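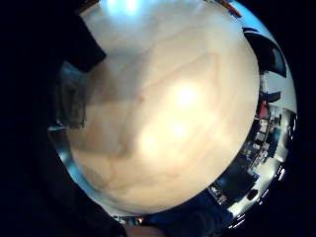 *Wood grain up close through the round lens on the hand-held gripper, with a navy sleeve at the bottom.*

I went over to the Stunville robotics club again this month (I can't stay away, I know), and they've gotten a lot further with the Lavari project than I expected. If you missed my piece in the spring, Lavari is the club's attempt to teach a robot arm to tidy and set a table by showing it how people do it. The students walk around with a gripper in one hand, a wide-angle camera sits right on it, and every pick-up and put-down gets saved as a short clip. The arm learns from the clips later. That's the plan, anyway!

They have about 3,000 clips now. Mio Shimada, the student running the recording side, wants 4,000 before they start the next round of training, and she has a sign-up sheet by the door that gets pretty full in November, when the fall sports are winding down and kids suddenly have their afternoons back. I took a turn myself and my hand was sore after ten minutes. The trigger is stiffer than it looks, and you're supposed to move at a calm, even speed, which I'm apparently bad at. Mio watched my first three tries and deleted two of them while I was still standing there.

What surprised me is how much they argue over small stuff. How close should you get before you close the fingers? Do you come in from the side or from above? At very close range the camera can end up with almost nothing to look at except a big stretch of wood and the glare of the lights, and half the club thinks those clips should be thrown out. The other half says a robot is going to get that close too, so it had better see some of them in practice. They had a vote while I was there and it came out a tie, so they're keeping them for now in a separate folder.

Itsuki Nagano does the labeling. He goes through each clip and types in what was picked up, where it went, and whether the grip held, and he got through 300 of them during one long weekend with his cousin visiting (the cousin did 40 and then went home). He's a big fan of glass, by which I mean he complains about it constantly. Shiny, see-through things are tough for the software to get a fix on - the edges come and go depending on the light. A cardboard box with a big logo on it is a much easier day for him.
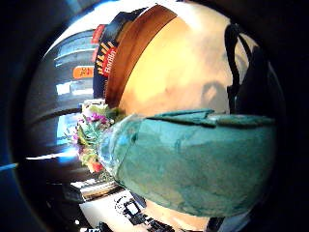
*Teal-green glass next to flowers and a navy Barilla box, from the gripper camera.*

So flowers, glass and groceries is about as hard a mix as the club could come up with, and I think they're enjoying it. The leaves alone! Itsuki has one label for all plant parts and told me he isn't adding a second one.

The next real date for them is the Brevstead meet, where teams get one table, one arm and a pile of everyday stuff they haven't seen before. Last year Stunville's arm put a mug down so gently that the judges had to ask if it was finished, and then it ran out of time. Ms. Koyama, who teaches the shop class and looks after the club, says the arm should be a good deal faster this year but she won't promise anything about bowls. Bowls are still a sore subject.

Before Brevstead there's an open practice in the club room, starting at 2 p.m., and anyone can come try the gripper. You don't have to know any programming. They'll hand you a pair of practice tasks and somebody will stand next to you for the first few. Wear short sleeves if you have them - Mio asked me to pass that along, and I said I would.

I'll be at the meet too and will post the scores as soon as I have them. If your kid wants to join, the sign-up sheet is still by the door, and Itsuki would really, really like some help with the labels.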